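2 June 2021

Drizzle until after lunch, then bright. Did the mugs and coasters at last. I had been putting it off because everything in this house has ended up with the wrong partner, and half the coasters were still wrapped in newspaper from the move out of Basdale.

Started with the lavender mug, as it's the one I use most. Tried it on the woven rattan and liked it straight away, the pale purple against the straw colour. It can stay there.

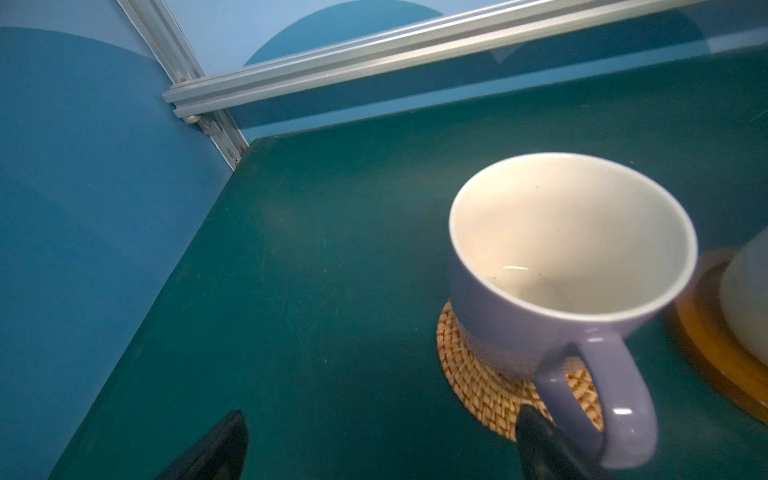
Lavender mug on the rattan coaster.

Yasaman Kazemi rang in the middle of it to ask about August. She can manage three nights but has to be back for her sister. I said the small room was hers if she didn't mind the boxes. She wanted to know if I still had the tray and I said yes, the pale lavender one with the rounded corners. She thinks it should go with the mug. I think that's too much of one colour. 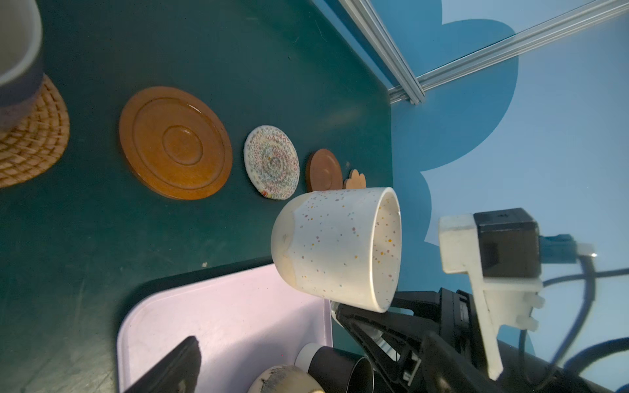

After she rang off I went back to the coasters. The zigzag fabric one is my favourite to look at, but I don't trust it with tea. The flower-shaped one is pretty and I have no idea where it came from. I want the big ringed wooden saucer for the teapot, if the teapot ever turns up. The table needs a proper wipe too, there are little scuffs on it that I hadn't noticed before.

Paid the Kuzmenko bill, 129 pounds, less than I feared. Soup for supper. Must ring Onia about the curtains tomorrow.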